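3.2 Storage layout in the Sikbridge workroom

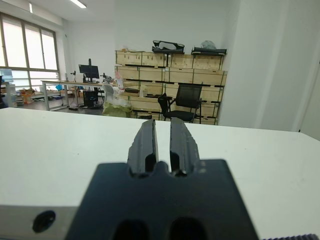

The second site was a shared workroom at Sikbridge, used during the day for sorting, repair and desk work. Crates had been brought in over several months as shelving was removed, and by May they formed the main storage in the room. Unlike the first site, where each crate had a fixed position on a rack, the crates at Sikbridge were stacked directly on one another in four rows. Access to a lower crate therefore depended on what had been placed above it and in front of it.

We recorded retrievals and returns over the study period using the coding scheme of Section 2. A retrieval was counted when a person took an item from a crate or from the top surface of the stack; a return was counted when an item was put back in either place. Items left on a tabletop or on the floor at the end of a session were coded as displaced. Two coders (Mahlangu and Nkuna) worked independently, and disagreements were settled by a third reader.

The log contains 239 retrievals and 221 returns. Of the returns, 54 went to the top surface of the stack and not to the crate from which the item had been taken. Figure 3 shows the stack from across a white table, with objects resting on top of the crates and an office chair standing in front of them. The top surface is treated here as a separate storage zone. It was never labeled as such by the users, but it behaved like one - items placed there were taken up again sooner than items placed inside a crate.

The floor zone is harder to classify. Bags and loose items near the base of the stack were coded as floor storage if they stayed in place for two sessions or more, and as displaced otherwise. The chair was excluded from both categories. It was coded only as an obstruction, and only when a user moved it before reaching a crate.

Figure 3. Crate stack at the second site, with a mesh office chair in front and a long white desk to the left.

Differences between users were small compared with differences between rows. The lowest row was opened least often, a result also found at the first site, although there the racks allowed direct access. Height alone may account for part of the effect. We return to this point in Section 4, where the two layouts are compared using the access cost measure proposed by Venter and Meijer.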